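Jul 6, 2015

Spent the morning reading about hats when I should have been sorting the winter coats into bags. It began with the label inside the straw one I bought in February, the Breathnach, which says "the original boater, unchanged". Unchanged from what? I have three old catalogues on the shelf upstairs and the crown is a different height in every one of them. The ribbon moves about as well. In one it sits flat, in another it has a bow at the side like a chocolate box, and in the third there is no ribbon that I can make out, though the printing is poor.

I don't mind a hat changing. I mind being told it hasn't. The little card that came with it has the usual story about boatmen and a summer regatta and a duchess who saw one and had to have it, and I have now read that same duchess in the history of a glove, a parasol and a type of canvas shoe. She must have been out shopping every day of her life. No name is ever given for her, nor a year.

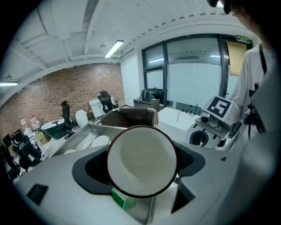
The other thing I wanted to look up was the stiffening. I had always understood that straw was stiffened with shellac, and the card says "a secret varnish known only to Orness". Orness is the town, I think, or it may be the workshop, the card uses it both ways in five lines. A whole town keeping a secret about varnish seems a lot to ask. I wrote to the firm in the spring to find out and had a very polite reply thanking me for my interest in the heritage of the brand, and a code for money off a scarf.

Then there is the Stesari question. They are selling what they call a revival of the boater for 1,199, and I had to look twice to be sure the comma was where I thought it was. For that you get the hat, a box and a certificate. The certificate is signed by hand, they say. I don't know what it certifies. That it is a hat, I suppose. The shop in town had one in the window before it closed for the refit and I got my nose right up to the glass, and the brim was sewn in a spiral exactly like mine, with the same slightly untidy place where the row ends. Mine was in the sale.

Went out after lunch and wore it. Windy by the river, had to hold it on the whole way to the bridge. So much for boatmen. If it won't stay on a woman walking slowly on a path I can't see how it stayed on anyone with both hands on an oar. Perhaps they had a cord. The catalogues show no cord.

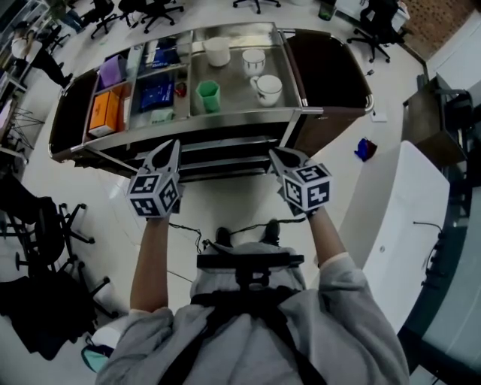
Cups and packets on the trolley.

Came back and tried the Memero site, which somebody on the sewing forum swears by for dates. It puts the boater's great years a good deal earlier than the card does, and then two pages on it puts them later. No sources for either. I did find a decent page on plaiting, with drawings, and copied out the part on how the straw is split and dampened before it goes to the machine. That I believed, mostly as the writer was so plainly bored by duchesses.

Must remember to steam the brim, it has gone up on the left. Kettle, not the iron. The card says "professional care only" and I am going to ignore it.

Coats still on the bed.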